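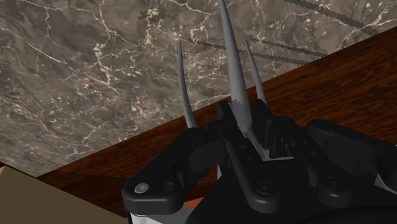

About Trernby

Trernby is a small company that records people showing robots how to do kitchen jobs. Our operators drive an arm by remote control, one task at a time, and the recordings go to teams who train robots from them. Fotini Karamanlidis started the company after several years of teaching machine operators, and she still trains every new operator herself.

Most of our work is done in simulation. An operator sits at a desk with a hand controller and moves a simulated arm through a job: reach, close, lift, put down. We keep the slow runs and the clumsy ones too, marked as such -- our customers ask for them.

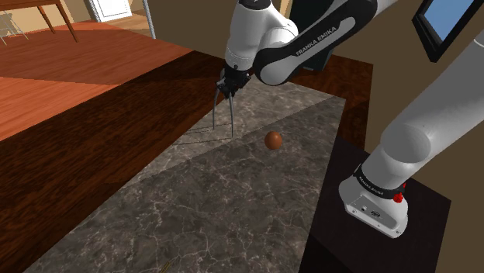 A simulated Franka Emika arm at the marble counter, with a small brown ball to the right of the fingers.

Our kitchen set is called Plovico. It now holds 1,293 recorded runs across 107 tasks, and 1,183 of those runs have been checked by a second person. The rest are waiting their turn. Checking means watching the whole run at normal speed and writing one line on what the operator did. A second set, Zasoment, opened in February and is still small.

New operators spend their first two weeks on single objects before they try anything with a drawer or a door. Some 82 people have been through the training so far. You don't need a background in robotics to apply, but you do need steady hands and a fair amount of patience. Shifts are four hours, mornings or afternoons, with a break every 40 minutes.

If you want a task recorded, send us a short description of the job and the objects in it. We usually reply within two working days -- longer if we have questions about the setup.

We use cookies to remember your settings and count visits. Accept all / Manage preferences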